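Two evenings of budget talk in Stivstead 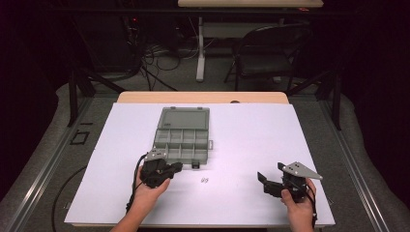
A place for every little piece, with the lid open and the sorting still to do.

I went to both of the town budget meetings in April, all the way through, and I've been meaning to write about them ever since. My tea has gone cold twice over this post already, so please forgive me if it wanders a bit.

For those of you who read this from farther off, Stivstead is the sort of town where most people can tell you what's wrong with the roads but very few could tell you what the roads cost. I was one of the few-could-tell-you-nothing crowd until this spring. I'd voted in every local election since I moved here and I had never once read the budget! It's 158 pages long, it's free at the library desk, and the print is very small.

The big argument this year is over the bus. If you live near the center you may not even know we have one, but the Kincaid line goes out past the old mill and up to the houses on Fullow Road, and for a good many older folks up there it's the only way to get to a doctor without asking a favor. The council wants to drop the two evening runs and put the money toward resurfacing. The other side of the room wants to keep the runs and let the resurfacing wait one more year.

I walked in fairly sure I was for the bus. I still am, mostly, but I came home less sure of myself than when I left, and I think that's worth saying out loud. A man who drives a plow in the winter stood up and talked about what a bad surface does to the blade and to his back, and he wasn't rude about it, and he wasn't against anybody. Then a woman in the row ahead of me explained that she finishes work at nine at night and that without the last run she'd be walking home along a road with no sidewalk. How do you put those two in a column and add them up?

What bothered me more was the fee. It's on page 94, in a footnote (yes, I read the footnotes, I'm that person now). Every household would pay $200 a year toward road upkeep, the same for a one-bedroom rental as for the big places by the water. It would come in quietly, as a line on the water bill, and hardly a soul in the room had heard of it. I don't mind paying for roads - I use them every day - but I'd like us to have the argument before the bill comes and have it in the open.

There's a petition going around asking for a proper vote on the fee. It needs 600 signatures, and when I signed at the Fullow Road store it had 880, so it should get there even after the town clerk throws out the doubles and the out-of-towners. I was so pleased that I bought a pie I didn't need.

One small grumble before I go. The second meeting started at 6:30, and public comment didn't open until after 9:00. By then half the chairs were empty, and the people who'd left were the ones with children to put to bed or an early shift. If the council wants to hear from us, it could put us first and save the slides for later. I've written in to say so and got a very polite reply thanking me for my interest.

The vote is in May, same hall, use the side door. I'll be near the back with a thermos, and if you want to borrow my copy of the budget you're welcome to it. Please excuse the pencil in the margins, and the jam on page 12.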